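**Enthorpe library drops late fees, finds its books**

The Enthorpe Public Library stopped charging late fees in April, and the town has responded by returning nearly everything it ever borrowed. By the end of the month the front desk had taken back 600 overdue items, including a guide to home canning that left the building when gas was cheap and canning was something people's grandmothers did.

The old fee was a dime a day, capped at $4 a book. It brought in very little. What it did well was keep people away, as anyone who has crossed Jamel Street to avoid a librarian can tell you.
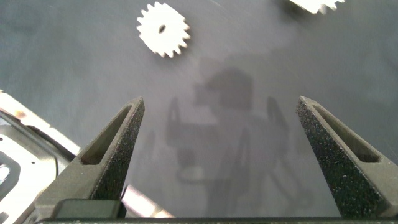

Director Naveed Swati had asked the town council to end the fees on 2 earlier tries. Both times he was told that residents would lose all sense of duty. "They had my wife's travel book for eleven years under the old system," Swati said. "I'd like to know what duty looked like before."

The returns have brought a problem of their own, namely shelves. The cookbook section now runs into local history, and 80 paperbacks are sitting in the staff kitchen next to the microwave. Most are thrillers. A few have been read in the bath, to judge by the pages.

Lost books still have to be paid for, and anyone with three or more items overdue can't borrow another until something comes back. The council will look at the policy again in the fall – by which time, Swati hopes, it will have returned its own copy of the town charter.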